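**Wolier Home & Household Help** › Storage › Small spaces

## Foam mini drawers: what do you keep in them, and how do you clean them?

**pegbasket** · posted Monday

I've fallen for those little foam drawer stacks! The market in Wolier had a Bralano one for 4 quid, second-hand, and I carried it home on the bus on my lap feeling very pleased with myself. It's three shallow drawers, very light, and it's going on the shelf at the end of our kitchen where everything currently lands in a heap: resealable pouches, the youngest's reading books from school, rubber bands, batteries, all of it.

Two things I'd love help with before I fill it.

First, it has gone a bit grey and the corners are grubby. I tried a dry cloth and nothing shifted. Can foam be washed properly, or will it soak up water and never dry? I don't want to ruin it on day one.

Second, what goes in it? The drawers are shallower than I pictured when I was at the stall. I had grand ideas of food pouches in the bottom one and books in the middle, and I now suspect neither will go in flat with the drawer shut. The shelf is 65 cm wide, so there's space next to the unit as well as on top of it.

Any ideas welcome, I'm having far too much fun with this.

---

**saltcellar_jo** · 7 people found this helpful

Oh, lovely find! Yes, you can clean it, just go gently. I'd do it like this:

1. Take every drawer out and tap the crumbs from the corners.
2. Put a small squirt of washing-up liquid in a bowl of lukewarm water.
3. Wring a soft cloth out until it's barely damp and wipe in one direction.
4. Go round the handles with an old toothbrush, lightly, as they may only be glued on.
5. Wipe again with clean water and stand everything on end to dry overnight.

Please don't use the rough side of a scourer. I did that to one of mine and it left a sort of fuzz which picks up dirt faster than before. Bleach is a bad idea too, mine went yellow. A few marks will stay whatever you do, and I've stopped minding.

Don't put the drawers back until the runners feel completely dry. Foam that closes up skin tight on a damp day sticks, and then you pull the tab and the tab comes off in your hand. (Twice, in my case. Craft glue sorted it.)

For what goes inside: flat and light. Stamps, hair clips, seed packets, freezer labels, birthday candles. I have the batteries in a tin instead because the weight made the drawer sag in the middle.

---

**gautier_road_gran** · 1 person found this helpful

just measure it first love. I bought a set off Brarkinance, thought it would take my tea bags and it would not. got a biscuit tin in the end. tins are good

---
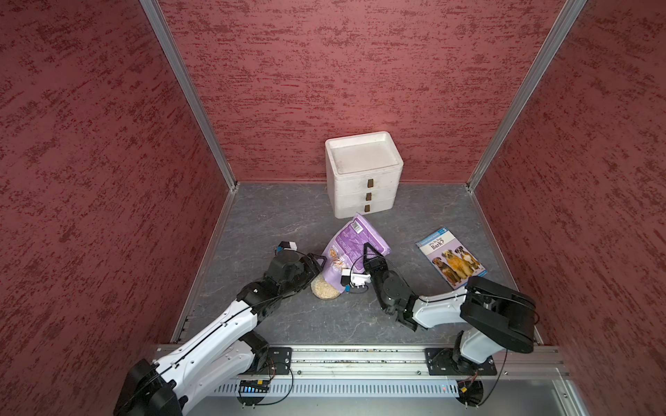

*Answered by* **twopegsandabook** *· member since April · 139 answers*

I have one very like it and I adore it, grubby patches and all! White foam, three shallow drawers, brown tabs to pull. Mine has a tray-like hollow in the top too, and if yours does, please use it, it's the best part. It's where I'd put whatever you pick up most often – keys, the pen that works, the bus pass.

On your pouches, I'd skip the drawers altogether. A pouch like the purple one is much happier in front of the unit or beside it, with the clear window facing you so you can see what's left. Press the air out before you reseal it and it'll slump into a tidier shape. If you've got several, a cheap bookend or a shoebox lid on its side stops them sliding about. You've got 65 cm to play with, so there's plenty of shelf for that.

Reading books I'd keep out as well. Paperbacks like *Why Do Dogs Bark?* are thin, and thin books vanish the minute they go behind anything. Lay this week's one flat next to the drawers with the cover up and the whole household knows where it is when school asks for it. The others can stand upright in a magazine holder – I paid 70p for mine in a charity shop and covered it in leftover wallpaper, which was a very happy evening.

That leaves the drawers for the rubber bands, pouch clips, spare name labels and bookmarks. Give each drawer one kind of thing and put the children's stuff at the bottom, where they can get at it. I'd also leave a little gap behind the unit so you can run a duster down there.

On cleaning I agree with saltcellar_jo about the barely damp cloth. A white pencil rubber is handy as well for the odd smudge on the front edges. Try it on the back first.

Do come back and tell us how the shelf ends up, I want to know where the batteries go!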